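I've worked in the kitchens and washing-up side of things for long enough that my hands have opinions of their own, so when Shu-fen Huang told us in June that Hafstein was putting a pair of robot arms into the wash-up room at Lurkgate, I went home and told my sister I'd be out of a job before the clocks changed. I wasn't. It's spring now, I still have the job, and several people have asked me what it's like, so I thought I'd put it all in one place and save myself telling it at every birthday party.

For anyone who doesn't know the building, Lurkgate is a big shared office with a canteen on the ground floor that feeds 400 people on a quiet day and 500 on a busy one. All the plates and cutlery go through the big machine and always have. It's the cups that are the trouble. People carry them off to their desks, leave them in meeting rooms, take them out to the bike shed (I don't ask) and then they all come back at once, around four o'clock, when half of us are trying to mop the floor and go home. One day last winter Ketill Thygesen kept a tally for a bet, and it came to 1,443. He won a packet of biscuits and was sorry he'd asked.

So cups were where they started. The arms came with a man called Ehsan Nouri, from Orkia, who set up a table for them at the far end, past the drying shelves, and spent his first fortnight with us on one single job, which was getting a cup off the table and onto a rack. I had imagined something more like the films, I suppose. What we had was Ehsan on a stool with a cold tea, moving a plastic cup two inches to the left and trying again, and all of us finding excuses to walk past with a trolley.
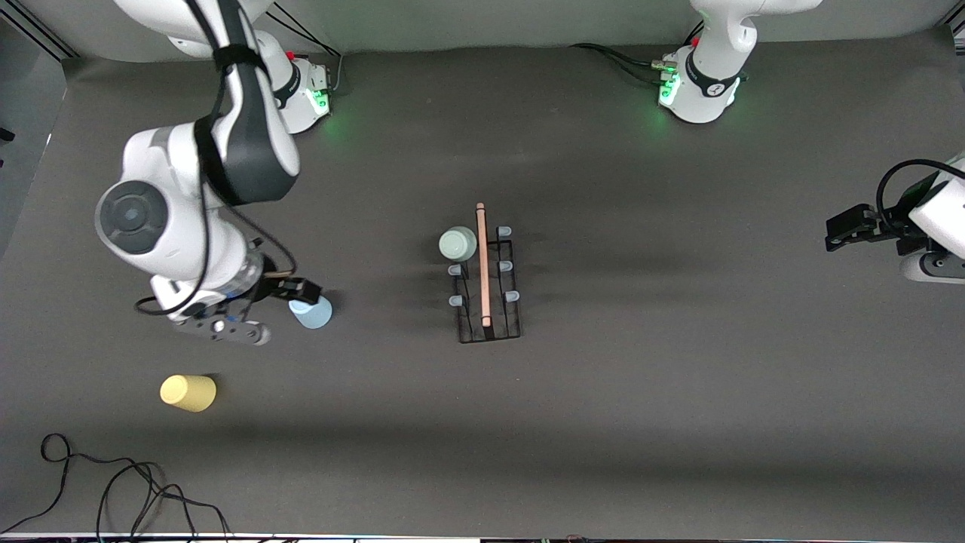

I'll admit I got fond of it, and fonder still of Ehsan, who ate his lunch with us from the second day and asked proper questions. He wanted to know how I pick up a cup when my gloves are soapy, and I had to stand there and do it four or five times before I could tell him, because I'd never once thought about it. (I go in low, with the thumb on the outside, and I tip it a bit so I know there's nothing left in the bottom.) Mahfuz does it quite differently and we had a long and rather heated talk about it over the sinks. Nineteen years in the same trade and I'd never compared notes with the person next to me!

As for what has changed, the first thing is the afternoons. The arms are slow, much slower than any of us, but they don't mind starting at two and plodding along, so the four o'clock heap isn't the mountain it used to be. Mahfuz Bhuiyan has a bad shoulder and used to do the last hour with his teeth gritted. He now does the checking, turning the cups to the light and sending back the ones with lipstick on them, and he sits down to do it. He says he sleeps better. I believe him, he's certainly less grumpy in the mornings.

The second thing is less cheerful and I don't want to skip over it. We used to have two evening shifts and now we have one and a bit. Shu-fen promised that no one would be sent away, and she kept her word, but Lyle Villanueva's hours were moved across to the Vurkville building, and it's an extra bus for him, and we miss him. He was the one who sang. The wash-up is quieter without him, and the little whirr from the end table doesn't make up for it - I've told Shu-fen so, and she wrote it down, and we'll see.

The third thing is that I have a new bit to my job, with training and a slightly better rate. When the arms get stuck I'm the one who goes over, presses stop, sorts out whatever has rolled where it shouldn't and sets them off again. I was frightened of the stop button for a week. Ehsan made me press it over and over until I was bored of it, and I'd recommend that to anyone who has to teach a nervous person anything.

There's talk of trying them on bowls next. Ketill thinks it'll be a disaster and has already offered me another bet, and I've asked for the good biscuits this time, the ones with the dark chocolate. Lyle is coming over for his tea on Sunday and I've promised to tell him how it's going, so I'd better get to the shops before they shut.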